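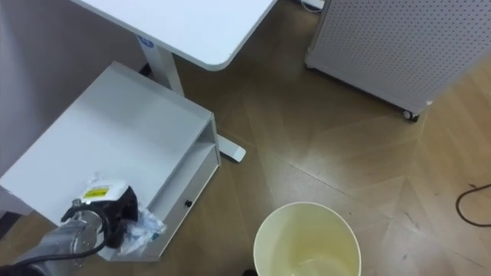

A low white cabinet, a desk and a cream wastebasket on the herringbone-pattern floor at Brindow.

The furniture went in quickly. The trash took longer. When Brindow opened its office in November, each desk got a low cabinet and a round wastebasket, and by the second week the plastic bags from deliveries had piled up on every flat surface.

The fix was dull — two pickups a day, and cabinet tops cleared before the last one. Roughly 800 bags have gone out since then. The open shelves are still a mess.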